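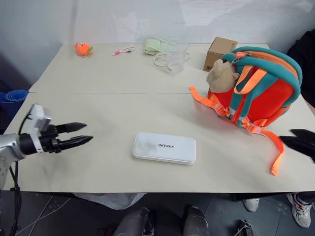 Chapter 7

Stock, Space and the Cost of Holding Goods

A business that sells goods has to keep some of them before they are sold. The goods it keeps are called stock. Stock ties up money, takes up room and can spoil, go out of date or be damaged. A business with too little of it loses sales. Most of this chapter is concerned with how firms decide how much to keep.

Consider Geddes, a wholesaler of kitchenware in a small port town. In October it held 923 cases of glass jars in its main store. Orders from shops were coming in at 700 cases a month, so the store held more than a month's supply. The manager was pleased, as the jars had been bought at a discount from Jalura, the only supplier within a day's drive. The bookkeeper was less pleased. The firm had borrowed to pay for the jars and was paying interest on the loan.

Both views are reasonable. The discount lowered the price of each case. The loan, the rent on the store and the insurance raised the cost of keeping it. To know whether the purchase was a good one, we need to set the first figure against the others, and we shall do so in section 7.2.

Holding costs fall into two groups. Some change with the amount of stock, such as interest and insurance. Others stay the same whether the shelves are full or half full, such as rent on a building under a fixed lease. Students often put rent in the first group. It belongs there only if the firm can give up space when it does not need it, as Geddes could with the small overflow unit it hired by the week.

There is also the cost of running out. If a shop asks for jars and Geddes has none, the shop may wait, or it may buy from Nullora and not come back. The lost sale is not written down anywhere in the accounts, and for this reason it is easily left out of the sum.
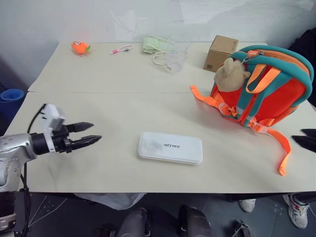
Nullora's own buyers took a different view of the matter, saying that a shop let down once will usually forgive it, and that they would sooner miss an order in a busy week than pay for a full store all year. Their firm kept 5 days' supply of most lines and reordered often.

Reordering often has its own price. Each order must be placed, delivered, checked and paid for, and small loads cost more per case to carry than large ones.

7.1 The reorder level

The reorder level is the quantity at which a new order is placed. It depends on how fast stock is used and how long a delivery takes to arrive.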